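**Progress report, second period**
Project: Working rules for simulated household trials
Prepared for the Bikance program office

The work this period was on the second deliverable, the written rules for how teams set up, run and report trials in simulation before they ask for time on hardware. Draft 2 went to the three partner teams in March. Vekier and Vovach have returned comments. Văduva has asked for more time and will reply by the end of next month.

## What was done

- The rule set was cut from 40 clauses to 20. Most of what went was duplication between the setup and logging sections.
- We reviewed 1718 stored trial records against the draft. The main gap was in start conditions: over 200 records gave no starting pose for the hands, so those runs can't be repeated.
- The stop rules were rewritten. A run now ends at the first contact force above the agreed limit, and it is logged as a failure even if the task could have been finished.
- Vovach tested the new logging sheet for one full week. Their comments were mostly about field order, and we have changed it.

## Points still open

**Scene changes.** Vekier wants to be free to move small objects between runs without filing a new scene version. Our view is that any move of an object within reach of the hands should count as a new version. Moves elsewhere could be covered by a note in the log. We have put this to all three teams and expect to settle it at the next Monday call.

**Start state.** Draft 2 says that every run starts with the hands empty and clear of the furniture, with drawers and doors closed unless the task sheet says otherwise. The kitchen island scene is the reference case for this clause.

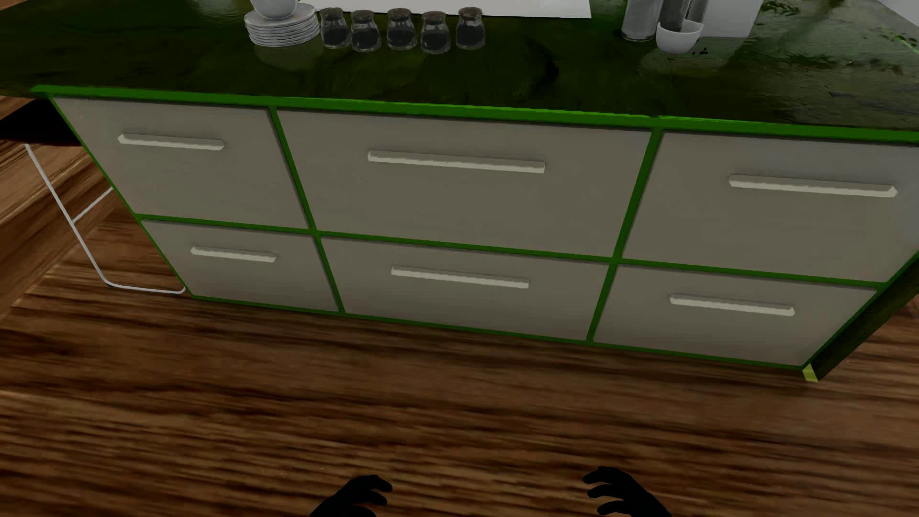 Two teams read "clear of the furniture" differently in their comments. One took it to mean no contact, the other took it to mean a set distance. Draft 3 will give a distance and say where on the hand it is measured from.

**Reporting of failures.** The draft requires failed runs to be kept and counted in any result sent to the program office. All partners accept this. Vovach asked if runs that crash for software reasons can be listed separately, and we have agreed - as long as the crash log is attached.

## Delays and spending

The record review took longer than planned, as older files had to be converted by hand. Spending is within the approved budget. We are not asking for a change to the end date, but a late reply from Văduva would push Draft 3 into the following period.

## Next period

1. Close the scene change question and issue Draft 3.
2. Have each partner run one shared task under the new rules and swap logs with another team.
3. Start the section on moving from simulation to hardware, beginning with speed limits and who may sign off a first run.

We would like the program office to confirm whether Draft 3 can be shared outside the partner group for comment.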